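Comanard Handheld Gripper – Good Practice Pack for Home Sessions

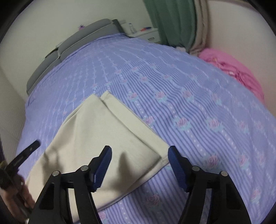 We put this pack together with the people at Tevgate after a long winter of arguing (cheerfully, mostly!) over what a tidy home session ought to look like, and it now ships with every Comanard handheld gripper we sell. It's a printed guide, a set of wipe-clean cards and a spare pair of ridged finger pads, and it will suit anyone recording folding, bed-making or similar cloth work in a lived-in house.

The guide runs to 58 pages, which sounds like a lot, but the type is large and there's plenty of room in the margins for your own notes. A few of the house rules, to give you the flavour:

Ask before you start, room by room. A yes to the kitchen isn't a yes to the bedroom, and personal papers and family photos should be put away by the householder, never by the operator.

Check the pivot screws on both fingers before each session, and stop if one has worked loose.

Keep the hand strap snug but comfortable. Take a break after every 3 recordings, even if you feel you could go on all afternoon.

Leave ordinary clutter where it lives. A rumpled blanket is part of the job, and a house that's been tidied to death makes for poor practice.

Wipe the pads between homes and let them dry fully before packing up – a damp pad picks up lint like you wouldn't believe.

The session log follows the Cormier layout, so if your organisation already keeps its records that way you can slot ours straight in. Please note the pack is guidance only and doesn't replace your own safety or privacy obligations.

In the box: guide, 2 sets of cards, spare pads, log book with 300 entries
Carry case: Pusteck soft case, grey, sold separately
Next revision: February, free to existing owners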